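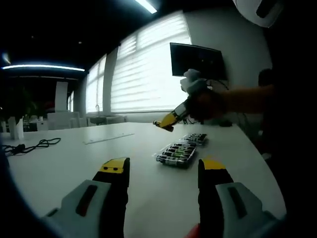
Two clear trays of small banded cylinders on the white table.

Ridik Small Bottles - tabletop sorting set

Welcome! Ridik is all about little things in rows: brown glass bottles, clear trays and the many ways to fill them. Encarnación Cuesta and Purificación Ibarra put it together at Prandcombe, and we love how much variety fits on one table. 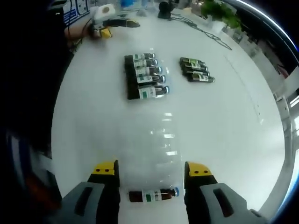 Five bottles in a black holder, five more lying free to the right.

What's inside
81 sequences, 13 of them with a holder. Bottles may lie down, stand or lean, so please don't assume a neat start! 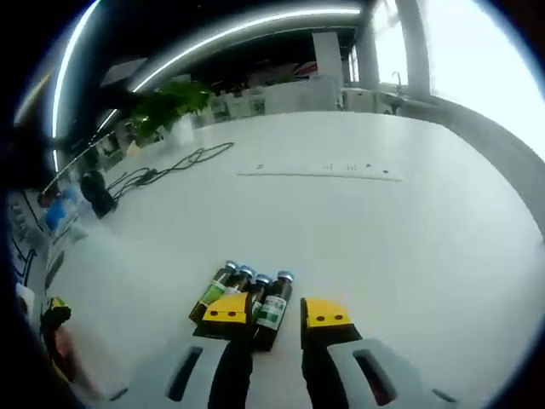
A small cluster of brown bottles, power strip farther back.

Labels
Each sequence has one text note saying which bottles belong together. Most label print is too small to read - go by cap and band color instead. 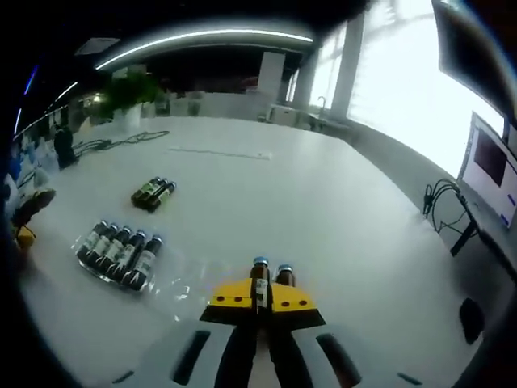 One vial upright at the fingertips, five in the clear tray.

Changes
Version 3, 3rd June: 40 notes rewritten, tray names fixed. Lireo naming is kept for older scripts. More layouts are planned for September, and we can't wait to share them.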